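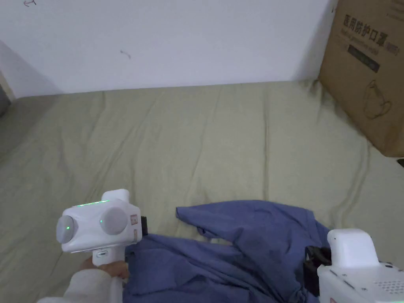 *Blue-purple one, still all bunched up. Bed against the wall, box at the back.*

# Folding laundry on the bed (shirts, light jackets, the rest of it)

Quick write-up, I keep typing this out in messages so it's going on a page. How I fold a load on a bed when there's no table. Works for shirts, hoodies, thin jackets, kids stuff. Not suits. Not anything you'd iron for a wedding.

A load takes me 17 minutes if I don't stop. First few times, longer. Fine.

## What you need

- a bed, made, or at least with the sheet pulled up
- a box or bin for whatever you're putting the clothes in
- the laundry
- something stiff to fold around, optional (magazine, thin cutting board)

Any old cardboard box is good. I use ones that other things came in. Stand it up against the wall till you need it so you're not tripping on it.

## Set up the bed

Pull the sheet toward you from the near side. Doesn't have to be hotel tight. A few creases in the sheet don't matter, a lump does — you'll press the lump straight into the shirt and then wonder where the line came from.

Pillows off. Phone off the bed too, I've folded mine into a towel twice.

Plain sheet is easier than a patterned one. Dark clothes on a light sheet, you can see the edges of the sleeves. I have a Nirness sheet set with a busy leaf print and folding navy shirts on it is a pain, so that one goes in the wash on laundry day and the plain one goes on.

If the bed is low, kneel. Bending over a low bed for a whole load is how I wrecked my back in February.

## One thing at a time

Dump the pile on the far end or on a chair. Not in the middle. You need the middle.

Take one piece. Put it down in front of you and don't try to make it neat yet. It'll land in a heap, everything does.

## Find the collar

This is the step people skip. They grab any two bits of fabric and pull, and then it's sideways and half inside out.

1. Look for a part that sticks up or comes to a point. Usually a sleeve, a collar, or a bottom corner.
2. Run along the edge from there until you hit the neck. Collar has a double layer, feels thicker. On a tee, feel for the ribbing or the tag.
3. Got the collar? Hold on to it. Don't let go to look for the other stuff.

If you can't find the collar in ten seconds, pick the whole thing up by whatever you have and give it one shake. Heavy end drops. Put it back down.

Check if it's inside out here. Seams showing = inside out. Reach down through the bottom, grab both cuffs or both shoulders, pull back through. Zippers and buttons get opened first or you'll fight it.

## Open it up

Now two points, one in each hand. Shoulders are best. Pinch right where the sleeve seam meets the collar side.

- lift a little, just enough that the middle comes off the bed
- pull your hands apart till the cloth goes straight between them
- lay it down, bottom hem first, then the shoulders

Hem first is important! Shoulders first and the body folds up under itself and you get that dark ditch across the middle where it's doubled over. If you get the ditch anyway, don't start again. Hold one side flat, take the opposite side and tug it away. Usually comes out in one pull. Slippery fabric might take two.

Then the sleeves. Out to the sides, both of them. Smooth from the middle outward with the flat of your hand. Not from the edge in, that just pushes the wrinkle to the center.

If it hangs off your side of the bed, slide it up before you fold. The part that hangs will drag the rest down while you're working on it and you'll be smoothing the same spot over and over.

## Face down

Flip it. Front of the shirt on the sheet, back facing you. Keep hold of both shoulders while it goes over.

Button-ups: do the top button and one in the middle first. Just those. Jackets: zip halfway. Full zip makes a stiff wave down the front, no zip and the two sides wander off.

## The fold

Same for shirts and light jackets:

1. Right side in, to the middle of the back. Fold line starts about halfway along the shoulder.
2. Sleeve back on itself so it runs straight down. Long sleeves reach past the hem sometimes, just turn the cuff up.
3. Left side the same. Edges should meet or overlap a bit.
4. Bottom hem up a third.
5. Up again, to just under the collar.
6. Turn it over. Done.

Too wide for the box? Go further in with steps 1 and 3. Too fat? Fold in half rather than thirds, it'll be longer but lower.

That's where the magazine comes in if you want all of them the same width. Lay it in the center of the back under the collar, fold the sides around it, slide it out the bottom before you fold up. I did this for the first month and then stopped, my eye got used to the width.

## Hoodies

Hood down flat over the back before anything else. Strings tucked in. Then same as above, but the last fold goes over the hood and holds it.

I've got an old Puma one that is so thick it won't stay in thirds. Half, then half again. It gets its own spot at the bottom of the box.

## Slippery jackets

Windbreaker type things. They slide open the second you look away. Two ways:

- fold as usual, set something heavier on it straight away
- fold to a long strip, then roll from the hem to the collar, tight

Squeeze the air out either way. Flat hand, push from the closed side to the open side. If you roll, start tight, you can't fix a loose middle later. My Prokik rain shell only ever gets rolled, I gave up on the other way.

## Filling the box

Check the box first. Shake it out, wipe the inside with a dry cloth, press the bottom flaps down and tape them if they're soft. Tape on the outside only. Sticky side touching a sweater is a bad time.

Two ways to load:

**Stacked.** Heavy at the bottom, thin on top. Good for things you're storing till next season.

**Standing up.** Folded edge on top like files in a drawer. Good for stuff you wear every week, you see everything and can pull one without wrecking the stack. Box has to be fairly full or they slump.

A medium box takes up to 19 tees standing up for me. Hoodies, way less. Depends on your box obviously.

If the box has old printing all over it, write what's in there now on a piece of paper and tape it on the short side. Marker straight on the cardboard works till you reuse the box, then it has three different labels and you beleive the wrong one.

## Things that go wrong

**Collar comes out crooked.** You flipped it one shoulder at a time. Both at once.

**One side fatter than the other.** Sleeve is bunched inside the fold. Open that side only, pull the cuff, close.

**Falls apart when you lift it.** Pick up from underneath with a whole hand. Not by a corner.

**Crease down the front.** You folded in half down the middle. Sides to the back, always.

**Feels a bit damp.** Stop. Hang it. Do not box it, one damp sleeve and the whole box smells by the end of the week.

**Sheet keeps sliding toward you.** Tuck the far side in against the wall, or put a knee on the near edge.

## Order I do it in

Not a rule, just what's fastest for me:

- big things first (towels, hoodies, jackets), the pile shrinks quick
- then long sleeve shirts
- then tees
- socks last, sitting down

Start with socks and you'll quit before the jackets. Ask me how I know.

If the load is huge, do 10 pieces, put them away, come back. A half folded pile on the bed at night ends up on the floor.

## Short version

Sheet flat. One piece. Find collar. Shoulders in both hands, hem down first. Sleeves out, smooth from middle. Flip. Sides in, bottom up twice, turn over. In the box.

## Notes

- Updated Tuesday, July 28, 2015 — added the slippery jackets part and fixed the step order in the fold, I had 4 and 5 swapped.
- The Mevico folding board, I've been asked. Used one for a few weeks. It's ok for tees, too narrow for jackets. The magazine is free.
- Fitted sheets are a seperate page, not written yet.
- Pants: in half along the leg, then thirds. That's all there is to it, so no page for that.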